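A Second Life for the Skundmont Mysteries

Vendthorpe Press returns a long-neglected series to young readers

29/05/2019

The Skundmont Mysteries occupied a modest but secure place on the shelves of school libraries for much of their first life in print. The books followed a group of cousins who spent their holidays in a harbor town and, over the course of the series, solved 17 separate cases involving missing boats, forged letters, a stolen church bell and a lighthouse keeper with two sets of keys. They were inexpensive, sturdy and widely lent. When their original publisher closed, the rights passed through several hands and the books went out of print.

Vendthorpe Press, based in Urstead, acquired the series last year and has begun to issue it again in matching paperback editions. The first four titles are now available. The remaining volumes will follow at intervals, with the next group expected in March.

The work has been directed by Dae-han Sung, senior editor for children's fiction at the press. Mr. Sung first read the books as a student teacher and used several of them in the classroom. His approach to the new editions has been conservative. Spelling has been made consistent, a small number of printing errors have been corrected, and chapter titles that were dropped from later printings have been restored. The stories themselves have been left as they were written.

"A mystery for children is a carefully built object," Mr. Sung said. "If an editor removes a sentence from the second chapter because it seems slow, the solution in the last chapter may no longer be fair. We checked every cut that had been made over the years, and in most cases we put the sentence back."

That task required access to the first printings, which had become difficult to find. The Yoo Collection, a privately funded archive of juvenile fiction, holds a complete set and made it available to the press for the length of the project. Comparison with the later printings showed that some volumes had been shortened considerably. The Winter Ferry, the longest of the series, ran to 313 pages in its original form and had lost three full chapters by its final printing. One of them contained the only scene in which the ferry captain is seen without his gloves, a detail on which the entire case depends.

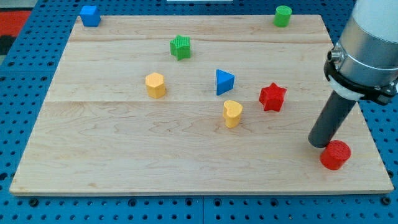 The press has also given thought to the age at which a child is ready for a detective story. Publishers have traditionally placed the starting point at eight or nine, when most children can manage a full chapter without help. Mr. Sung believes that the habits of mind involved are formed a good deal earlier, and that families may begin reading the shorter Skundmont titles aloud well before that age. A small child who has a wooden board of colored blocks and can say that the heart and the hexagon are both yellow, yet do not share a shape, is comparing evidence in much the same way as the cousins do when they lay two letters side by side. The Tin Whistle, the briefest book in the series, turns on a comparison of this kind and is recommended by the press for reading aloud.

Each new edition closes with a short set of notes, placed after the final chapter so that no part of the solution is given away. The notes explain terms that are no longer in common use, among them "telegram form" and "party line," and they include a sketch map of the harbor. Earlier printings had carried a different map in almost every volume, and the lighthouse had moved from one side of the bay to the other and back again. The new map was drawn from the text alone. Where the author contradicted herself, the first book in the series was taken as the authority.

The covers have been a matter of some discussion among longtime admirers. The press chose plain two-color designs, each showing a single article from the story, in place of the painted covers that many adult readers remember. The decision was partly one of cost. It also reflects a concern, shared by the librarians whom the press consulted, that several of the painted covers revealed the guilty party to any attentive reader. The cover of The Bell Rope was cited most often in this respect. Readers who prefer the older artwork will be able to obtain it in a hardcover edition of The Winter Ferry, limited to 300 copies and bound in gray cloth, with the original painting reproduced as a frontispiece.

Schools in the Urstead area have received the first four titles through their district library service, and the press has prepared a reading guide for teachers of the third through fifth grades. The guide suggests that classes pause before the final chapter of each book and set down in writing what they know, what they suspect and on which page they learned it. Teachers who have tried the method report that pupils frequently return to the opening chapters of their own accord. One class proposed a solution to The Forged Ledger that differs from the author's and that Mr. Sung, after rereading the book, was unable to rule out. The pupils' letter has been placed in the press's files with the correspondence for that volume.

Further titles in preparation include The Salt House and The Cousins at Low Water. The latter has not been printed in its complete form since its first appearance, and its text is now being prepared from the copy in the Yoo Collection.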